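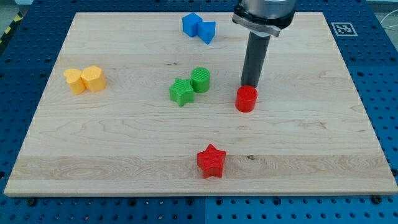 ¿Cómo se sabe si un tablero de arce está listo para marcar y trabajar?
Se comprueba que apoya plano, que las caras están limpias y que la humedad de la madera se ha igualado con la del taller. Las tres cosas se miran antes de sacar el lápiz, en ese orden.

Taller de materiales – Unidad 2
La madera maciza sobre el banco: apoyo, lectura de la veta y trazado

2.1 El material

El arce que usamos en el curso llega del almacén Wernent en tableros ya cepillados. Es una madera clara, entre crema y miel, de poro fino. La veta puede ser recta u ondulada, a veces con líneas más oscuras y nudos pequeños. Un nudo pequeño y firme no obliga a descartar la pieza, pero conviene saber dónde está antes de decidir los cortes y los taladros.

El color no indica la calidad. Dos tableros del mismo lote pueden tener tonos distintos y trabajarse igual. Con la luz y el tiempo el arce amarillea, así que las piezas que vayan a quedar juntas se acaban en la misma semana.

2.2 El banco perforado

Los agujeros del banco sirven para fijar topes y mordazas en cualquier punto. Para trazar no hace falta sujetar la pieza si esta no cojea. Para lijar o taladrar sí.

Prueba de apoyo:
Se coloca el tablero con la cara buena hacia arriba.
Se presiona en una esquina y luego en la opuesta en diagonal.
Se repite con la otra diagonal.
Si se mueve, se levanta y se limpia la superficie del banco. Una viruta debajo da el mismo resultado que una tabla alabeada.
Si sigue moviéndose, se pasa una regla de canto por la cara inferior y se anota dónde entra luz.

No se taladra nunca directamente sobre el banco. Debajo de la pieza va siempre un retal de sacrificio.

2.3 Lectura de la veta

Se mira primero el canto. La dirección en que suben las fibras hacia la cara es la dirección de cepillado; en sentido contrario el arce se arranca con facilidad, sobre todo donde la veta ondula. Se marca con una flecha a lápiz en el canto, no en la cara.

Alrededor de los nudos la fibra cambia de dirección. Ahí se trabaja con la cuchilla muy recogida o directamente con lija.

2.4 Trazado

Medidas de la pieza del ejercicio (plano Dirnen, hoja 1):
Largo: 800 mm
Ancho: 367 mm
Distancia del primer eje al canto de referencia: 267 mm

El largo en bruto es de 1000 mm. El sobrante se reparte entre los dos extremos para eliminar las posibles grietas de testa. Todas las medidas se toman desde el mismo canto de referencia – si se encadenan, el error se acumula.

Se usa lápiz duro y bien afilado. El bolígrafo penetra en la madera y no sale con la lija. Para las líneas de corte a través de la veta es mejor el cuchillo de marcar, que además corta las fibras y reduce el astillado.

2.5 Errores frecuentes

Trazar sobre la cara que después se va a cepillar.
Tomar como referencia un canto sin escuadrar.
Dejar el tablero tumbado varios días sobre una superficie cerrada. Se guarda de canto o sobre listones, con aire por las dos caras.

Para la próxima sesión: traer leída la ficha Moriarty sobre humedad y secado, y el plano Dirnen con las cotas pasadas a limpio. La sesión empieza a las 9:30 en el aula taller del edificio Teleck.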